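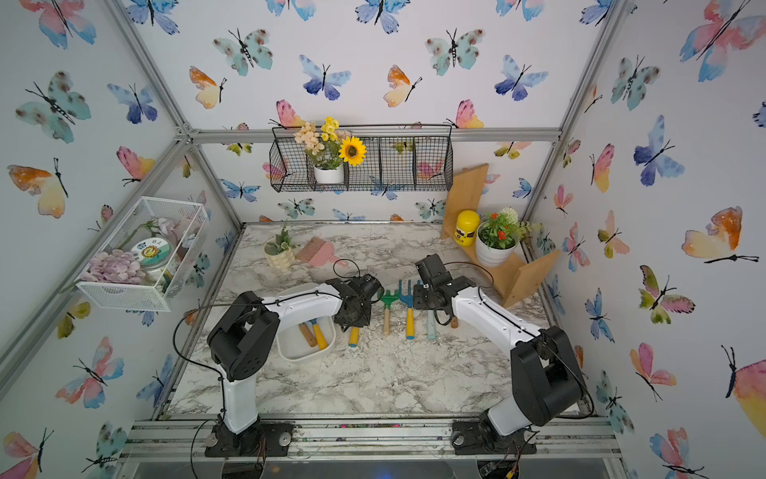

Plistgate Help Desk
Ticket 83: Relationship counter shows wrong length on biography pages
Opened by: Tülin Taşdemir, biographies section
Assigned to: Ilham Pillai
Status: Solved, waiting for recheck
Date: 2025-08-07

Problem
On the page of the actress Yayra Kyei, the line under "Who is Yayra Kyei dating?" says that she and Nii Acheampong have been together for 200 years. The couple became public in September, after the last season of Grimunby was filmed. The same page gives the correct month in the section "Past relationships and dating history", so the page is disagreeing with itself. Two readers have already written to me.

What I tried
I emptied the cache and opened the page in another browser. The result was the same. I saved the biography again without changes. Same. Then I deleted the start date and typed it once more, and the line disappeared completely, also the heading. I put back the old version and stopped there.

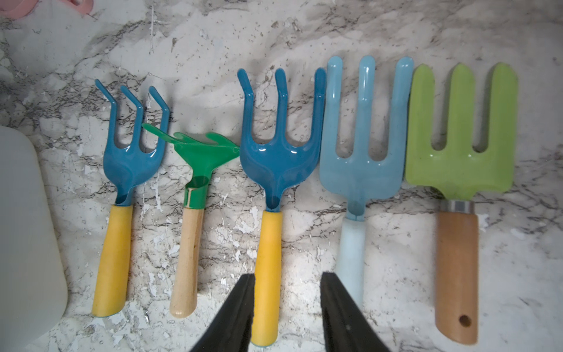

Photo: Güven Taşdemir / Plistgate

Reply from Ilham Pillai
Thank you, the steps are very clear. The counter needs a full date with a day. Your entry has only month and year, and the template fills the missing part with a wrong value. Please look if other pages have the same error. I would begin with the cast of Grimunby.

Reply from Tülin Taşdemir
I checked them. Four pages are wrong, all entered after we moved to the Yaman template. The older biographies made in Gretunum are correct. I cannot give an exact day for these couples, they never told it in an interview, and I do not want to invent one.
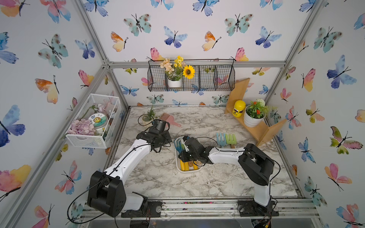 The counter now accepts a month and a year alone, and in this case it prints "together since" and the month, with no years or days calculated. I also added a small label, "date not confirmed", which the editor can switch on. For its color I took a pink near to the rake that lies by the potted fern, as the red we had before looked like an error message. If it is hard to read on a phone, please tell me and I will make it darker.

Recheck by Tülin Taşdemir
The page of Yayra Kyei is correct now. Of the four pages, the one for Nii Acheampong still shows the old line on my phone, but not on the computer. I will look again after lunch. Please keep the ticket open until then.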